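Gripper pads walking off the jaws — what are you lot using?

Zodska user forum > Hand-held and small grippers > Upkeep

wosomdale_rig
Posted 6 December 2025

Quick one before I lose my rag. Running the hand-held pair on chopstick sorting, basin to board, soapy water. Blue pads keep lifting at the tip end. Fine when fresh, then some 20 sessions in the edge curls and thin stuff slips. Reglued twice. Same again.

Pivots nipped up, no play that I can feel. Linkage runs free. So it's the pads or the glue or me.

Setup with the basin, same counter every time:
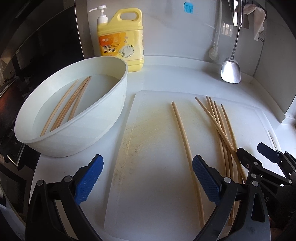 Lorcan Mac an tSaoi reckons it's the glue and always the glue. Washing-up liquid gets under any edge you didn't seal, then it just peels. Strip the lot, wipe down with alcohol, leave it overnight, THEN stick. Don't rush the overnight bit.

tsk_bench
Disagree. Had the same with Tsoukalas pads and the glue was fine, it was the closing force. Too tight on a thin round thing and you're rolling the pad off its backing every single grip. Back the stop off half a turn and see.

wosomdale_rig
Half a turn on which one, the trigger stop or the one at the linkage?

tsk_bench
Trigger. Leave the linkage one alone or you'll have the jaws meeting skew and be back here in February moaning about that

pintle104
Both of you half right imo. Too much force starts it, soap finishes it. But also — are you rinsing the jaws after? Plain water, then dry, pads open. Left mine shut overnight once and they took a set, never sat flat again.

wosomdale_rig
Erm. Wiped not rinsed. And shut, yes.

pintle104
Well then

Rigoberto Nina
Don't rinse the pivots though. Hold it jaws down so the water runs off the tips. I flooded mine and the screws went stiff in no time, had to strip both arms and regrease. Dot of grease on each, wipe off what squeezes out, keep it well away from teh pads.

tsk_bench
Grease near food stuff, really?

Rigoberto Nina
Food safe grease obviously. Cekus do a small tube. And they're practice chopsticks, I doubt anyone's having their dinner with them

tsk_bench
You'd be surprised

wosomdale_rig
OK so did this tonight. Old pads off, alcohol, new ones on and clamped with card between. Not touching it till morning. Will back the trigger stop off before I run anything — one change at a time would be better I know but I've 34 sessions to get through and no spare pair.

Lorcan Mac an tSaoi
If it holds it was the glue.

tsk_bench
If it holds it was the stop. Post how many you get out of it either way.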